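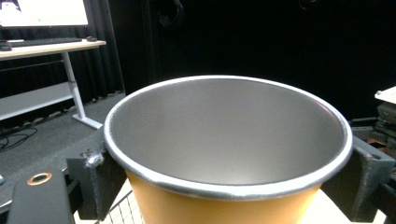 Dish storage, part 1. The open shelf is gone. Everything round and metal now lives on wire mesh, one layer only, rim up.

2/ Reason for mesh: air gets under the base. A solid shelf holds a film of water under the foot, and that is where the last set started to lift its paint.

3/ The yellow bowl is the test piece. Silver-gray inside, rolled rim, colored outside. The rim is the part to watch. Water sits under the lip long after the bowl looks dry.

4/ Procedure: towel the inside, run a folded corner of the towel under the lip, then onto the rack. 22 minutes before it goes in a cupboard.

5/ Stacking was the other problem. Nested bowls rub paint off each other just below the rim. Abundio Manríquez suggested paper rounds between them – works, but I keep losing the paper.

6/ Rack is from Hestham. Span is 248 mm between supports, no sag so far with mixing bowls. I would not put cast iron on it.

7/ Next: the lids. They roll.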